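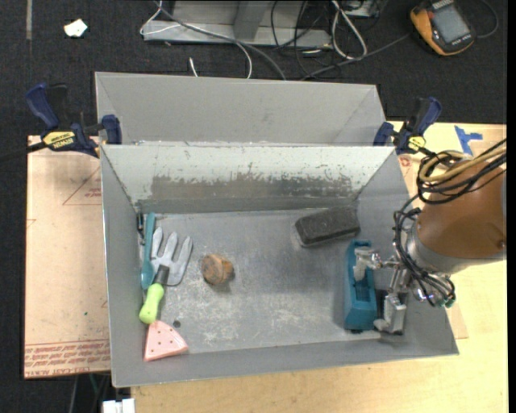 Vuduraの作業台。青緑の細長いやつに指をかけているところ。

行ってきました、Vuduraの公開日! ペストベルクに住んでいる友だちを訪ねるついでに、9月2日(水)の午後の枠を申し込んでおいたのです。ロボットの会社の見学というと、ピカピカの展示ホールで腕がダンスをして、最後にロゴ入りのペンをもらって帰る、みたいなのを想像していたんですが、ぜんぜん違いました。見せてもらったのは「お手本集め」の現場で、しかもほぼ2時間ずっとそればっかり。私はものすごく楽しかったです。同行の友だちは途中でコーヒーを飲みに行きました。

まず行き方から。駅前からトラムに乗って、クルーミニャ通りの停留所で降ります。そこから川のほうへ歩くと古いレンガの建物があって、看板が表札みたいに小さい。私は一度通り過ぎて、パン屋さんで聞いて戻りました(パン屋さんのケシの実のパン、おいしかったのでおすすめ)。受付で名前を言うと、布のスリッパじゃなくて靴カバーを渡されます。サンダルで行った人は履きにくそうにしていたので、普通の靴がいいと思います。

案内してくれたのはオナ・ラピニャさん。早口で、説明しながらどんどん先に歩いていくので、一行はずっと小走りでした。彼女のチームがやっている計画は「Irna」という名前で、箱の中のものをつかんで隣の箱へ移す、という動作をロボットに覚えさせています。それだけ? と思いますよね。私も思いました。でも「それだけ」を、見たことのないもの相手にやるのが難しいんだそうです。

冒頭の写真がその現場です。金属の箱がふたつ前後にくっつけてあって、手前の箱にものが散らばっていて、右から腕がにゅっと入ってきます。中身がいいんですよ、脈絡がなくて。黄緑の柄の園芸フォークと、木のかたまりと、サーモンピンクの三角のやつと、黒板消しかブラシみたいな黒っぽい四角が同じ箱にいる。実家の台所の、何でも入れる引き出しを思い出しました。

お手本というのは、人が腕を操縦してつかむところを丸ごと記録したものです。操縦役は箱から少し離れた席に座っていて、手元の操作レバーを動かすと腕が同じように動きます。この日の操縦役はヤーヌス・スプロギスさんという若い人で、見学者が後ろに並んでも一度も振り向かず、黙々とやっていました。ひとつつかんで、隣へ移して、放す。ここまでで1本。終わると足元のペダルを踏んで、次。ペダルの音が「コトン」と鳴るのが、見ているうちに癖になってきます。

1回の担当時間で目標にしている本数を聞いたら、163本だそうです。中途半端ですねと言ったら、オナさんが「前は切りのいい数だったんだけど、休憩をちゃんと入れて計算し直したらこうなった」と。なんだかそこで急に親近感がわきました。操縦は思った以上に疲れるらしく、疲れてくると動きが雑になって、雑な動きまでロボットが真似するので、席を交代しながらやるそうです。

面白かったのは失敗の扱いです。つかみそこねたら消すのかと思っていたら、消さないんですね。「滑った」「届かなかった」「別のものまでついてきた」というような札をつけて、別の棚(データの棚ですよ)にしまっておく。で、落としたあとに操縦する人がつかみ直したものは、特に大事にするそうです。うまくいったお手本ばかりで育てると、ロボットは一度ずれたとたんに途方に暮れてしまうんだとか。いま手元にあるつかみ直しのお手本は539本で、オナさんはこれを1,000本にしたいと言っていました。わざと失敗すればすぐでは? と隣の見学者が聞いたんですけど、わざとやった失敗はわざとらしくて、後で見るとすぐわかるんですって。演技力の問題なのか。

それから、箱の中の並べ方。毎回きれいに並べ直したら意味がないので、ある程度つかんだら中身を入れ替えて、混ぜます。混ぜる係はマルグス・オッツさんで、この人の混ぜ方がまた豪快でした。両手でがさっとすくって、がらがらっと落とす。箱の底は傷だらけで、塗装もはげていて、ああ、ここでずいぶんやってきたんだなという貫禄があります。新しい箱にしないんですかと聞いたら、「新品だと光りすぎて落ち着かない」とのこと。カメラが落ち着かないのか、オッツさんが落ち着かないのかは聞きそびれました。

つかむものは、社員が家から持ってきたり、蚤の市で買ったりしているそうです。選ぶ基準を聞いたら、形が似すぎていないこと、割れないこと、なくなっても誰も泣かないこと。園芸フォークみたいに細い柄と広がった先がくっついたものは、どこを持つかで人によって流儀が分かれるそうで、真ん中のくびれ派と頭のつけ根派がいるらしいです。私は断然くびれ派です。

あと、設備が思ったより手作りっぽいのもよかったなあ。箱のつなぎ目を留めているのは青と黒のバークランプで、左のにはIRWINのラベルがついていました。作業台は淡い黄色の木で、青いテープがぺたっと貼ってあって、向こうの床はコードだらけ。うちの物置で棚を作ったときとほとんど同じ光景です(うちには腕がないけど)。ハイテクというと白い部屋を思い浮かべてしまう自分の想像力のなさを反省しました。

さて、お待ちかねの体験コーナー! 希望者はひとり5分、操縦させてもらえます。本番の席ではなく、隣の部屋の練習用の小さい腕です。私がやったのはスポンジをつかんで皿に載せるだけ。だけ、なんですが、もう全然できない。奥行きがわからないんです。指がスポンジの手前で空を切るたびに、後ろから「もうちょっと前!」「行きすぎ!」と声援が飛んできて、スイカ割りみたいになりました。3回目でやっと端っこをつまみ、よし! と思って持ち上げたらくるんと回って、皿のふちに引っかかって止まりました。指導役のジネット・テシエさんの判定は「載ってる」でした。優しい。

ジネットさんが教えてくれたこつは、急がないことと、つかむ前にいったん止まること。止まると後で見る人にも「ここでつかむ気だな」とわかるし、学習するほうにもわかりやすいらしいです。そう聞いてからスプロギスさんの席をもう一度のぞかせてもらったら、たしかに毎回、指を閉じる前にほんの一瞬、すっと静かになるんですよ。さっきは気づかなかった。見学の順番、体験が先のほうがいいんじゃないでしょうか。アンケートにもそう書いてきました。

最後に質問の時間があって、一番人気はやっぱり「で、ロボットは自分でできるようになったんですか」でした。オナさんの答えは、知っているものならかなりできる、初めてのものだとまだ迷う、平たくてつるつるしたものは大の苦手、というもの。この日は自動で動かすところは見られず、次の公開日でやりたいと言っていました。12月だそうです。ちょっと本気で日程を調べています。

実用情報を少し。見学は無料で、予約は必要です。案内は英語と現地の言葉で、オナさんの英語は速いけど聞き返すとゆっくりになります。写真は作業台だけならOK、画面と人の顔はだめ。椅子は少ないです。トイレは靴カバーを脱いで2階。帰りのトラムは夕方混むので、私たちは川沿いを歩いて戻りました。友だちは先に飲んだコーヒーがおいしかったという話をずっとしていて、そのお店にも寄ることに。2人分のコーヒーとお菓子で1,900円くらいかなと思っていたらもっと安くて、お菓子をもうひとつ追加しました。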